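Where the Light Falls: Daylight and Study Habits in the Hillent Reading Rooms

Project report, second term
Doina Dervishi

I started this project because I kept losing my seat. Anyone who has studied in the Hillent building knows the feeling — you come back from lunch and every place by the windows is taken, while the long row at the back stands free. I wanted to know whether people really choose their seats by daylight, or whether it is the outlets, the radiators, or plain habit.

Over the month of June I visited the two main reading rooms, Erken and Ekau, at the same hours each day and noted which seats were in use. That gave me 423 entries in all. I also handed out a short questionnaire and got 20 back, which is fewer than I had hoped for, but the people who answered wrote generously, and one filled both margins.

I had borrowed a light meter from the physics storeroom, and it served me well once I learned to hold it flat. In Erken the window seats regularly passed 800 lux before noon. The back row in Ekau never came close, even on the brightest mornings, and the lamps there are switched on all day long.

The seat counts followed the light quite faithfully in the morning and then, to my surprise, stopped doing so after lunch. Several students wrote that the afternoon glare on their screens drove them inward. One said she moves "like a cat, only backwards," and I have thought of her every sunny day since.

Table surfaces came up more often than I expected. People like pale wood because it feels bright even under lamps, and they complain about glare from the white laminate in Ekau.
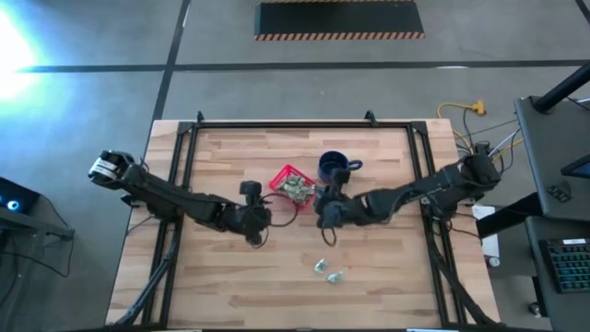 Photo: D. Dervishi

I would have liked to measure how much light each surface throws back, but that needs a steadier setup than I had. Živković's chapter on classroom lighting, which I leaned on for my method, suggests taking readings at eye height as well as at the table, and I would do that next time.

My one practical suggestion is for blinds on the west side of Erken that can be lowered window by window. At present they all move together, so whoever sits nearest the switch decides for the whole room.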